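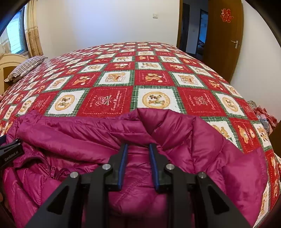 Brahim Hamdy reckons the rule sheet should be one page and no longer, and that if you can't fit it on a page you haven't worked out what you want people to do. He told us this in the first five minutes of the Ikberg open day, and I wrote it down because I run training for a laundry service and our sheet is 34 pages!

I'd gone along for the clothes-handling sessions (and the free lunch, which was very decent). The topic was good practice for hand-held grippers around garments, and I expected dull. It really wasn't. Brahim went through the Hatis sheet, which has 13 rules on it, and people argued over nearly every one.

The first rule is to look at both finger pads before you start and wipe them if there's anything on them. Fine, no fights there. Then: open the fingers fully before you come near the fabric, and keep the tips clear of zippers. That one got a woman behind me going about puffer jackets. With a quilted shell you want a fold of the cloth, she said, and you don't squeeze any harder than you need to hold it. Wim Peeters wanted a number for the squeeze. Brahim wouldn't give him one, and they were still at it in the coffee line.

My favourite bit was the section on working in people's homes. Ask before you go into a bedroom, every visit, even if you were told yes in February. Leave bedding how you found it. Shut doors to any room you aren't using. No names, mail or family photos in the recording, and if one gets in, you report it that same day. Venance apparently does all this already, and goes back over almost 200 recordings a month to check. I'd have liked to hear more about who does the checking.

We also had a go with the tool ourselves in room 2121. It's heavier on the wrist than I'd pictured, so I was glad of the rule about swapping hands and taking breaks (rule nine, I think?). I dropped a sleeve twice. The Rahman people were very nice about it.

Parking's around the back, by the way, and the front door sticks, so give it a good shove.

Last updated: September 2023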